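Wostamville Public Library
1/9 The Maluleke Branch will reopen in March following the replacement of its heating system. This thread sets out what patrons should know about hours, holds, fines and the tool lending collection.

Wostamville Public Library
2/9 The branch will open at 10 a.m. and close at 7 p.m. The study rooms on the second floor will stay closed until painting is complete. Patrons who need a quiet room may reserve one at the Main Library at no charge.

Wostamville Public Library
3/9 Holds placed before the closure remain valid. Items sent to the Main Library for pickup will be returned to Maluleke during the first week. If you would like to collect yours sooner, please tell the desk before noon.

Wostamville Public Library
4/9 No late fees will be charged on any item checked out from Maluleke before the closure. Fees posted in error have been removed from 116 accounts. If you still see a charge, please call the circulation desk and have your card number ready.

Wostamville Public Library
5/9 During the closure, staff reviewed 3,000 titles in the adult nonfiction section. Worn copies have been withdrawn, and travel and cooking now share the east wall. Local history has not moved.

Wostamville Public Library
6/9 "Patrons asked us for wider aisles and lower shelves, and the new layout provides both," said Annatjie Baloyi, Branch Manager.

Wostamville Public Library
7/9 The tool lending collection returns with 50 added items, among them hand drills, soldering irons and a tile cutter. The loan period is 3 weeks. Small parts should be kept together and returned with the tool they belong to.
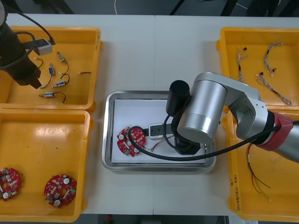 Small parts in a yellow bin.

Wostamville Public Library
8/9 Lwazi Rampersad will lead the beginner repair class again this spring. Registration is required and opens at 9 a.m. on the first day of the month. Participants under 16 must attend with an adult.

Wostamville Public Library
9/9 The Umo Street entrance has the ramp and the automatic door. The book drop on the parking lot side is open at all hours. Questions may be sent by reply to this thread or asked at any service desk.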